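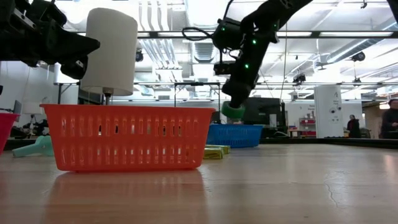 Bite Two-Finger Gripper

Clodis part group: End effectors, electric
Price: $1,588 per gripper, fingers included
Ships from: Akurthorpe
Page updated 7 August 2022

Bite is an electric two-finger gripper for small robot arms. It is made for picking packaged goods, office supplies and light household items out of bins and baskets and putting them somewhere else. It closes on the object from both sides at the same speed and holds position if the control signal drops out.

We sell it as a single unit or as a matched pair for two-arm tables. A matched pair is two grippers from the same production batch, tested together so that both report the same finger position for the same opening. If you plan to record with one arm and replay on the other, order the pair.

What's in the box

Gripper body with motor and control board
One set of pointed fingers, fitted
One wrist camera bracket with screws
Signal and power cable, right-angle plug at the gripper end
Hex keys
Printed quick start sheet

The camera is not included. The arm flange adapter is sold separately, so tell us which arm you have when you order. The adapter goes on first and the gripper bolts to it from the front.

Specifications

Type: electric, parallel, two fingers
Maximum opening: 60 mm
Control: position and force limit
Position feedback: yes
Camera bracket: fixed angle
Finger change: two screws per finger
Adapter plate: ordered by arm model

How it compares with the Baseo

Most people who write to us about Bite are also looking at our older gripper, the Baseo. We still make the Baseo and we aren't planning to drop it. The two use the same cable and the same control commands, so you can swap one for the other without rewriting your program. You will have to run the homing routine again after the swap.

The Baseo has wide, flat fingers with rubber pads. It is better on bottles, cans and anything with a heavy base. The pads cover a lot of surface and you don't have to be very exact about where you close them. The trouble comes when items are close together. A wide finger needs a wide space to go down into, and in a full basket it often lands on top of the next item.

Bite has narrow fingers that come to a point. They go down between things more easily and they can take hold of a thin edge, such as the side of a small carton or the wall of a tape roll. They are less forgiving on round, heavy items. If you close a little off center on a bottle, it will turn in the grip.

In April we ran both grippers on the same table at Akurthorpe, using the same arm and the same pick program, for roughly 3,000 picks. The goods were cartons, tape rolls and soft packs, sorted between plastic baskets. Bite missed less often on cartons and tape. The Baseo missed less often on soft packs, where the pointed fingers sometimes pushed the pack flat before they closed. We saw no real difference in speed. Both spend most of the cycle waiting for the arm.

If your work is mostly soft packs, buy the Baseo. For mixed baskets we would go with Bite.

Camera position
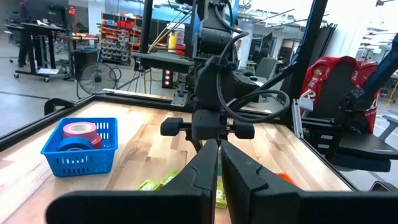 The bracket on Bite holds a small camera behind the fingers, looking forward along them. We tried a side mount first and gave it up because the camera kept hitting basket rims. With the forward mount the fingers take up the bottom of the view at all times, and you should expect that when you plan your vision work. The middle and upper part stays open. With the fingers nearly closed, you can make out the thin gap between the tips and see past the left finger to three tape rolls in a blue basket. Items directly behind the fingers are partly covered, like the small yellow-green boxes, one of which shows through the gap. If your software needs a full view of every item, take an image with the arm pulled back and the fingers open before you start the approach.

A fixed camera over the table is a useful second view. It picks up the outside of the baskets and the position of both arms, which the wrist camera can't do reliably. We use both.

Cable routing

Leave slack at the wrist. The cable should make an open loop between the last joint and the gripper so the wrist can turn fully both ways. Pulling it tight to make the arm look tidier is the most common cause of returns. Don't tape it to the camera bracket either - the bracket will shift and the camera calibration goes with it.

Questions about fit

Bite fits most small six-joint arms with a standard round flange. Larger arms will carry it but the adapter we make stops at the small sizes. We can send a drawing if you want to machine your own.

Fingers can be ordered on their own. Packs of 16 are cheaper per finger and suit labs that wear them down on hard plastic. The pointed fingers wear at the tip first. Replace both sides together, then run the homing routine.

Baseo fingers do not fit Bite. The screw spacing is different.

Ordering

Order through the Clodis parts desk and give the arm model, single or pair, and whether you need the adapter. Grippers for trial use can be returned unused or lightly used, with the camera bracket and all screws in the bag they came in.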